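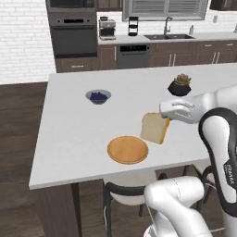
Household appliance parts

Thermal cutout

A thermal cutout is a small safety device that shuts off the power to an electrical appliance when a set temperature is passed. It is found in toasters, kettles, hair dryers, clothes dryers, coffee makers and many other household products. It is different from a thermostat, which switches on and off during normal use to hold a temperature. The cutout is meant to act only when something has gone wrong, such as a stuck thermostat or a blocked vent.

Types

There are two main types. A one-shot cutout, also called a thermal fuse, contains a pellet or a piece of alloy that melts at a fixed temperature and lets the contacts open. It cannot be reset and has to be replaced. A resettable cutout uses a bimetal disc, two metals bonded together that expand at different rates. When heated, the disc snaps from one curve to the other and opens the circuit. Some discs snap back once they cool, while others stay open until a button is pressed.

Ratings

Each cutout is marked with a temperature and a maximum current. Parts for small appliances usually open well below 300 °F when mounted away from the heating element — those placed close to it are rated higher. A replacement should match both figures on the original. Fitting a part with a higher temperature rating removes much of the protection.

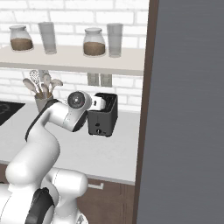 Manufacture and supply

Cutouts are made in large numbers and sold to appliance makers on reels or in trays of 1,000. Sasau makes one-shot types only, while Vimitz makes bimetal discs in 30 temperature grades. The Pinheiro catalog of spare parts lists 318 cutouts, most of them for dryers and water heaters.

Testing

With the appliance unplugged and the part disconnected, a one-shot cutout can be checked with a multimeter. A good one reads close to zero ohms at room temperature, and a blown one shows an open circuit. Replacement leads are normally crimped — the heat of soldering can trip the part.

See also

Bimetal strip
Circuit breaker
Heating element
Thermostat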